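Tuesday, late

Can't sleep, so I'm writing. I have been chewing on the same thing since lunch and I want it out of my head and onto the page.

I said yes again. My cousin called while I was eating my sandwich in the car and asked if I could drive her to the Pakitz outlet on the weekend, and before she'd even finished the sentence I was going "sure, of course, no problem!" It's 50 miles each way. I had plans! Okay, my plans were to repot the fern and lie on the floor, but they were plans and I'd been looking forward to them since last Wednesday.

What bugs me is how fast it comes out. I don't decide anything. Somebody asks, my mouth opens, and then I spend the next four days being quietly mad at a person who did nothing wrong except ask me a question. She would've been fine with a no. She has other people. She could take the bus from Villanueva, it stops right there.

I went back through this notebook to see how often I've done it this spring (bad idea at eleven at night, by the way). The bake sale. The airport run. Lending $235 to a coworker who said two weeks, and that was back in March. I wrote "totally fine, happy to help" about that one, in my own diary, where the only reader is me. So who was I putting on the show for?

Mom was the same. She'd hang up the phone and say a word we weren't allowed to say and then go bake a lasagna for whoever it was. I used to think that was just what being nice looked like, the phone voice and then the other voice. I never once heard her tell anyone she was busy.

Anyway. I read a thing that said to give yourself a line to say while you think. "Let me check and get back to you." I practiced it in the shower and felt like an idiot, and then I practiced it again while I was folding towels and it came out a little more like a person talking. My first real try was with the Ekier people, who called at dinner about switching my phone plan, and I said it, and the guy said great, when should he call back, and I gave him a TIME. So that needs work.
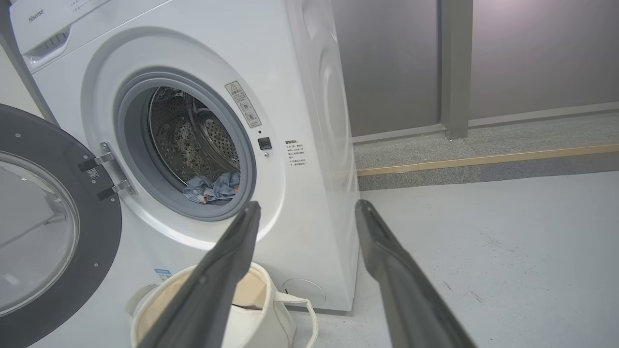
I think the scary part is the quiet after. When I say no, or even maybe, there's that second or two where the other person doesn't say anything, and I'll do anything to fill it up. I'll offer them my Saturday. I'll offer them gas money for the ride I'm giving them. If I could just sit through the two seconds I bet half of this would go away.

So, for the rest of June: no answering on the spot. Not to family, not at work, not to the Pleltuma choir when they come around wanting someone to run the raffle again (818 tickets last year, and I tore every single one of them off the roll myself, my thumbs hurt till Easter). They say it takes 21 days to make a habit stick. I don't know who "they" is but I'll take it.

Still going to Pakitz. I already said yes and I don't want to start with taking one back. But I'm going to ask if we can be home by three, and I'm going to ask her to chip in for gas, and I'm not going to say "only if you want to" at the end.

Fern can wait till Sunday. Need to buy dirt anyway.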